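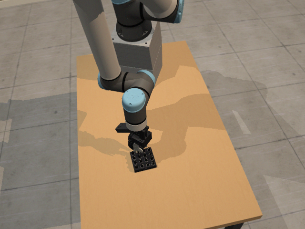 Simulated robot arm on a grey pedestal, with table

Section 4: Setting up a throttle quadrant in Risus

Last updated: November 2021
Filed under: Flight sims > Hardware > Getting started
Search this guide... Go

If you've followed the first three sections you should have Risus installed, a joystick that moves the stick on screen, and at least one aircraft you can get off the ground without too much shouting. Now for the throttle! I used the keyboard for my first winter with this sim and I really wish I hadn't, because flying an approach by tapping a key up and down is no fun at all.

I'm using the Golent two-lever quadrant here. Most of it applies to the Muller unit as well, and I've put notes in where the two part company. If you have something else altogether, the menus will look the same but the axis names won't, so go slowly and write down what you see.

4.1 Before you plug anything in

1. Close Risus completely. On my machine it likes to sit in the tray after the window has gone, so check down there too.
2. Clamp the quadrant to the desk. The Golent clamp opens wide enough for my desk (a thick old thing) but only just, so measure yours first.
3. Push both levers fully forward, then pull them fully back. You're feeling for grit or a sticky spot. A new one can be a bit stiff and that's fine.
4. Leave both levers fully back.
5. Find a USB socket on the computer itself. My quadrant kept dropping out on a cheap hub, usually on short final (of course).

Note for Muller owners: there's a small slider underneath marked 1 and 2. You want it on 2. On 1 the whole unit shows up as a gamepad, and Risus will hand you a set of camera controls instead of a throttle.

Caution: don't overtighten the clamp. I cracked the plastic foot on my first one and had to pad it out with a bit of old mouse mat, where it remains to this day.

4.2 Getting Risus to see it

1. Plug the quadrant in and wait for the light to go steady.
2. Start Risus and go to Options, then Controls, then Devices.
3. Look for the quadrant in the left-hand list. Mine comes up as "Golent TQ" with a string of letters after it.
4. Click on it and move the left lever. A bar should slide along next to Axis 1.
5. Do the same with the right lever and Axis 2.
6. If both bars move, press Keep. If you leave the page any other way your changes are lost and there's no warning, which caught me out more times than I'll admit to.

Nothing in the list? Press Rescan, give it a minute, then try a different socket. If that doesn't help, restart the computer with the quadrant already plugged in. That has cured it for me twice.

4.3 Calibrating

The calibration page is a bit ugly but it does the job.

1. Still in Devices, press Calibrate.
2. Move both levers through their full travel three times. Steady does it, there's no prize for speed.
3. Pull both fully back and press Set Low.
4. Push both fully forward and press Set High.
5. Look at the High figure for each lever. My left one reads 1,080 and the right one is a shade under. Yours will be different, and a small gap between the two is nothing to fret over.
6. Press Keep.

Note: if the bar shivers when you aren't touching anything, open Advanced and raise the Smoothing figure. I've ended up on 18. Going much higher makes the engine feel as though it's attached to the lever with elastic, so nudge it up a little at a time and stop as soon as the shivering does.

4.4 Telling each lever what to do

For a single-engined aircraft I have the left lever as throttle and the right as mixture. Plenty of people like propeller pitch on the right, and if you mostly fly the touring types you may want that too.

1. Go to Options, Controls, Assign.
2. Pick the aircraft group from the drop-down at the top. Don't leave it on All unless you want the same layout in the gliders!
3. Click the empty box next to Throttle and move the left lever.
4. Click the empty box next to Mixture and move the right lever.
5. Scroll down and clear any other entry that uses Axis 1 or Axis 2. Risus fills in a few by itself, and on my set-up it had given the right lever to the wheel brakes.
6. Press Keep, then back out to the hangar.

Caution: if a lever works backwards, tick Reverse on this page only. There's another Reverse box on the Devices page, and ticking both puts you right back where you began. I spent a whole evening on that one.

4.5 Trying it out

I always test with the little trainer at the Özkan airfield, from the add-on scenery pack. It's flat, it has a nice long runway, and it loads quickly. Any quiet field you know well will do.

1. Load the aircraft with the engine running and the parking brake on.
2. Open the throttle slowly and listen. The sound should rise smoothly with no jumps.
3. Close it again and check the engine settles at idle. If it stops, go to the mixture lever first and make sure it's fully forward.
4. Release the brake, take off and fly one circuit.
5. On the way round, try a few small changes of power and see how far you have to move the lever to get what you want.
6. Land, park, and jot down anything that felt odd while it's fresh.

My own circuit sheet has me coming down final at 107 km/h, holding the speed with small movements on the left lever. If you find you're always overshooting, in either direction, go back to Assign and soften the throttle curve by a notch or two. I left mine straight for weeks out of stubbornness and it's much nicer with a slight bend in it.

4.6 Saving a profile

Do this bit, please. An update last December wiped my controls and I had to start from scratch with only a scruffy page of notes.

1. In Assign, press Profiles, then Save As.
2. Give it a name you'll recognise later. "Test 2 new FINAL" is no help to anyone (I have several).
3. Press Export and put the file somewhere outside the Risus folder.
4. Repeat for each aircraft group you've changed. I now have 19 of these files, so a folder of their own isn't a bad idea.

To bring one back, press Profiles, Import, choose the file and restart the sim. The levers will need waggling once before Risus picks them up.

Note: profiles don't include the calibration. If you move the quadrant to another computer, you'll need to run through 4.3 again.

Rudder pedals are in Section 5. You can skip that if your joystick twists.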